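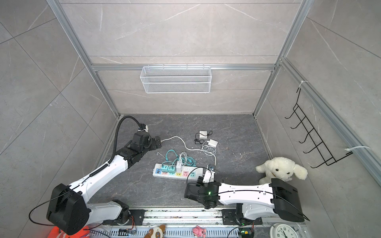
Figure 4. Power strip and white cable on the dark stone floor, with the wire basket and the hook rack on the walls.

4.2 Where the cable goes

Every household we visited owned at least one power strip, and almost none had decided where it lived. Figure 4 sets out the problem in miniature. The strip, with its row of colorful sockets, lies in the middle of the floor, with a white cable on the floor as well. An empty wire-mesh basket hangs high on the back wall, and a black rack with five hooks is fastened to a rail on the right. Storage, in other words, has been provided. Storage usually has.

We put this layout to 13 of our respondents and asked where they would put the strip if guests were coming. Most chose the basket. Asked where it would be a month later, the same people said the floor. One respondent in Lulia described her own basket as "the place cables go before they come back out," and we have adopted this as a working definition.

Hooks did worse than we expected. In the diary study (308 usable entries, after removing those that were plainly written all at once the night before collection), a cable was recorded as hung up far less often than it was recorded as "put somewhere." Kobzar and Ait Ali, coding the entries separately, disagreed over whether the back of a chair counts as a hook. It was coded as a hook. Marichka Kobzar wishes her objection noted.

Height matters too, though in a direction that flatters none of us. Respondents praised high baskets for keeping the floor clear and then kept in them things they did not want: spare adapters, a doorbell, the instructions for the doorbell. The power strip, being needed, stayed low. Earlier advice on tidying treats this as a lapse of discipline. We think it is closer to good sense – a strip is useful where the plugs can reach it, and plugs have short cords and no interest in décor.

Section 4.3 takes up the extension cord, for which the entries are longer and considerably less polite.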